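Why do shelves in a store get filled from the back?

I used to think stores filled their shelves by magic. I'd go to bed, and in the morning there were the crackers again, all lined up! Then my aunt opened a little shop in Drasside and I got to help on Saturdays, and I learned there's a whole bunch of thinking behind it.

The first thing she taught me was a funny word: rotation. It means the old stuff comes forward and the new stuff goes behind it. Milk is the best one to picture. If you put the fresh milk in front, everybody grabs that, and the poor old milk sits in back until it turns sour. Yuck! 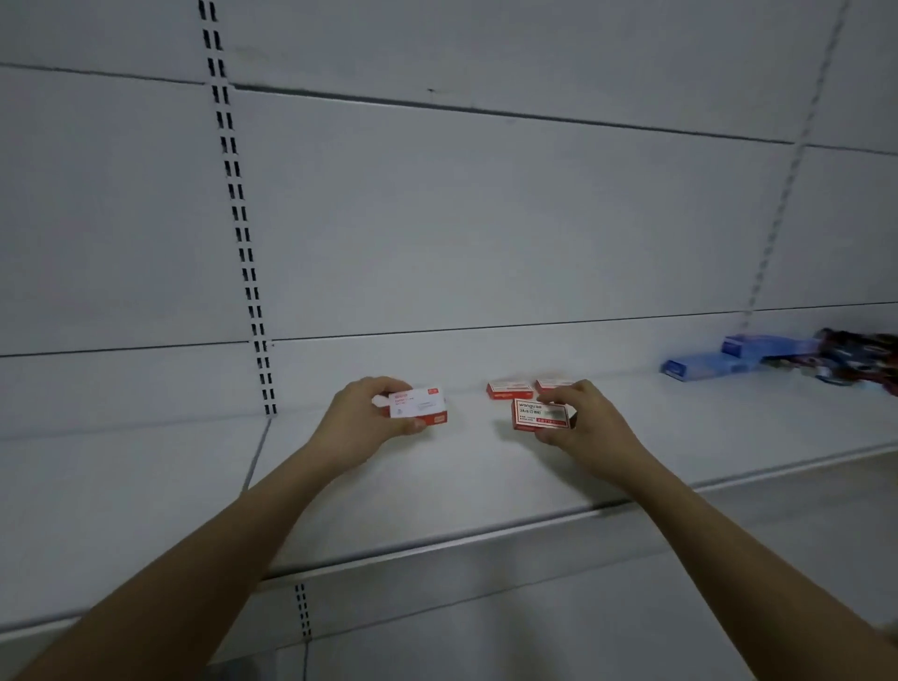
DRASSIDE, 2/15/18

Things like small boxes of school and office supplies don't go sour, of course, but they still get a turn. Boxes fade and get dusty if they sit too long, and would you pick the dusty one? Me neither.

Then there's "facing," which is my favorite job. You pull everything up to the front edge with the labels looking out at you, so the shelf looks full even when it's only two boxes deep (sneaky, right?).

And how high should things go? Grown-ups look straight ahead, so that's where a lot of the popular stuff lives. Cereal for kids is often lower down, right where you can see it. Next time you're shopping, crouch a little and see what's at your eye level, then ask a grown-up what's at theirs.

— Pacita Evangelista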